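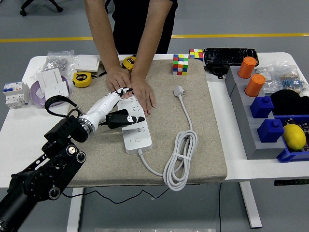

**Labeling of repaired specimens in member sales and exchanges**

**Latcombe_Registrar** wrote:

Members are asked to comment on the proposed change to the labeling rules before it is put to the August meeting. The present rule requires a seller to state on the label that a specimen has been "repaired." It does not separate a crystal reattached at its original break from one that has been rebuilt with filler, and it is silent on oil and wax.

The proposed wording is as follows:

> Any specimen offered through the exchange shall carry a label stating (a) whether any part has been reattached, (b) whether any material has been added, and (c) whether the surface has been coated or oiled.

Comments received by 29th May will be included in the papers.

---

**calcite_cabinet** wrote:

I support the proposal in full. Of the 39 lots in the last exchange, 11 had been worked on in some way, and the word "repaired" appeared on the labels of only 3. I do not suggest bad faith. In most cases the seller had passed on an older label without adding to it.

I would ask that part (b) mention color-matched resin by name. It is common on the matrix of larger fluorite plates and is easily missed without a long-wave lamp.

---

**Drakholm Minerals** wrote:

As a dealer member, we accept (a) and (b) without reservation. We cannot accept (c) as drafted.

A seller can report only what is known. Much of our stock comes from old collections, and a garnet that was wiped with mineral oil many years ago may give no sign of it today. A label that states "not coated" would be a promise we are in no position to make. We propose the words "to the seller's knowledge" after "coated or oiled."

---

**calcite_cabinet** wrote:

With respect to the previous post, those words would empty the rule. Any seller who prefers not to look could rely on them.

---

**Drakholm Minerals** wrote:

The same objection could be made to every label in the hobby, including locality. We examine each piece under magnification before sale and would be willing to state that this has been done. We will not certify the history of a specimen before it reached us.

---

**qudah_micromounts** wrote:

May I request an exemption for micromounts? Nearly all of mine are glued to a pedestal, and several were trimmed from larger pieces. Read strictly, part (b) would apply to the glue. A thumbnail box has very little room for a three-part statement.

---

**Latcombe_Registrar** wrote:

Mounting adhesive is not intended to fall under part (b). The draft will be amended to read "material added to the specimen itself, other than for mounting." For small boxes, the letters R, A and C may be used on the label, provided that the full wording appears on the accompanying card.

On part (c), the two positions remain some distance apart. Would the phrase "as far as can be determined by reasonable examination" be acceptable to both?

---

**Drakholm Minerals** wrote:

It would be acceptable to us.

---

**calcite_cabinet** wrote:

It is better than the earlier suggestion, but I should want "reasonable examination" defined. A 10x loupe and an ultraviolet lamp would be a fair minimum. I will vote against (c) if the phrase is left open.

---

**etico_quartz** wrote:

Not every private member owns a lamp. If one is to be required, the society should have one available on the exchange table.

---

**Latcombe_Registrar** wrote:

Both points are noted. Part (c) will be printed with the two versions side by side and voted on separately from (a) and (b).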